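We use cookies to remember your settings and count visits. Accept | Manage choices

Barkitine Bench Rules Binder, second edition – my review

I bought this binder in June with my own money, after putting it off for most of a year because I couldn't see why anyone would pay for a stack of rules. It's a ring binder of good practice for people running a small robot arm on a tabletop: 153 pages, a set of 28 wipe-clean cards and a sheet of stickers that I will get to, because I have opinions about the stickers. We do liquid and glassware handling in an enclosed bench, so that's what I judged it on.
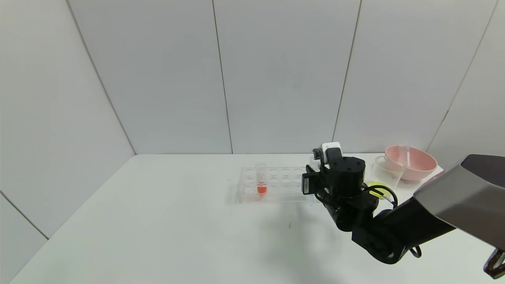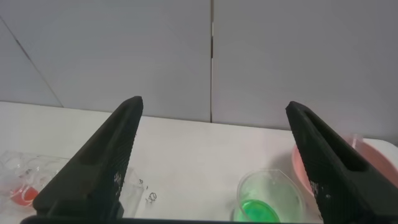
The white table with the pink bowl: test tube rack and orange-red liquid in the first, beaker of green in the second.

So, the cards first, since they're what I use every day. Each one covers a single moment of the work (before power, before liquid, changing the layout, stopping, and so on) and has a short list in big type. They hang on a ring by the door. The "before liquid" card is my favorite by a mile. It wants you to run the whole motion with empty vessels at slow speed, and then again with plain water, before you let any color or chemistry near the arm. I used to skip straight to the second half of that. I don't now, and I've gone through fewer paper towels!

The chapter on layout is the best writing in the thing. It asks you to decide what the arm is allowed to touch, what it may only pass over, and what it has to stay clear of, and then to set the table to match. Think about a test tube standing in a rack with the arm reaching across, or a beaker with a bowl right beside it. To a person that's an ordinary table. To an open gripper coming down between two things it's a question of how much room each finger needs on its outside, and I had only ever been measuring the inside. The binder has you measure with the fingers fully open and write the number down. A dull job, and it took me most of a Tuesday, but I've stopped guessing.

Clear plastic and clear glass get their own section too, and I was so glad to see it. Anyone who works with see-through racks and cups knows how easily a camera loses the edges. The advice is to test recognition with the vessel empty and with it filled, treat those as two separate objects for sign-off, and never count a pass on one as a pass on the other. Colored liquid shows up nicely and makes you feel safe, and then the rim above it is the part you hit. I hadn't thought of it in those terms before.

Then cables. There's a card that has you move every joint through its full range with someone watching the cable loop and nothing else. Two minutes. Do it after every change to the gripper, the card says, and I'd go further and do it on Monday mornings – sorry, first thing in the week, whenever your week starts.

Now the grumbles. The speed chapter is thin. It tells you to set a limit for working with the enclosure open and a different one for working with it closed, fine, but gives almost no help picking either. It keeps sending you back to your arm's manual and your own risk assessment. I understand why they wouldn't want to print a number, but a worked case would have helped me a lot. The Moffat guide I had before is much scrappier and still does this part better.

The spill section assumes a much bigger setup than mine. It starts at 500 milliliters and goes up from there, and I'm over here worrying about the bottom half of a test tube. I ended up writing my own page and slipping it in at the back.

And the stickers. Zone stickers for the table, to replace anything you've scribbled on it by hand. Lovely idea, and I agree with the rule behind it (pen marks on a tabletop mean something to whoever wrote them and very little to the next person). But the glue is weak, the corners lift after a few wipes, and a lifted corner is exactly what you don't want near a gripper. I peeled mine off and bought plain tape from Zernurham, which has stayed put.

One more thing I liked: the change log at the front. Any time you move a fixture or swap a finger you write a line, and the next run has to be a slow one. I moaned about it for a week and now I'd miss it. If you share a bench with anybody at all, start there, even if you don't buy the rest.

Would I buy it again? Yes, for the cards and the layout chapter. If you already have a solid set of written rules at work, borrow a copy first and see how much is new to you. It won't stand in for a proper risk assessment and it says so on the first page, in bold. Four stars from me, and it would be higher with decent glue.

Arketti Bench Reviews | Contact | Privacy | © All rights reserved | Back to top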